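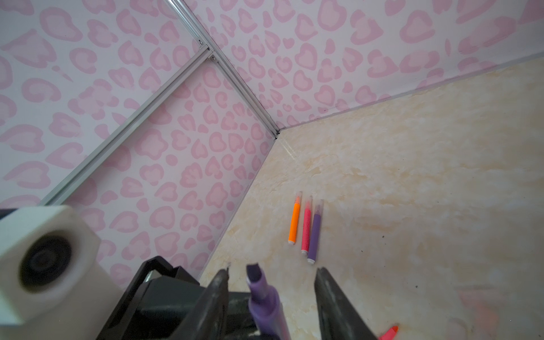 Pink Leopard and Four Markers

I've never trusted a patterned wall in a workspace. The Cattaneo catalog promises that a busy print "lifts the mood of any corner," and I'd like to know whose. Still, the pink rosettes on pale lavender grew on me a little, and a few of them could pass for hearts if you're feeling generous. Others look more like a C or a G, so don't go hunting for a message.

Markers

Orange, pink and purple, side by side on the floor, plus a second purple one with its chisel tip up. I'm told a chisel tip does thick and thin lines equally well. I have 20 of them in a drawer and I remain unconvinced.

Rails

Slim aluminum, joined with a small bracket and screws. Sterker sells the idea that rails like these make a corner look "finished." To me they look like rails.

Floor

Cream with beige and pale orange swirls, marble-like if you squint. Good luck spotting a dropped cap of the same color on it.

Posted 21/09/2019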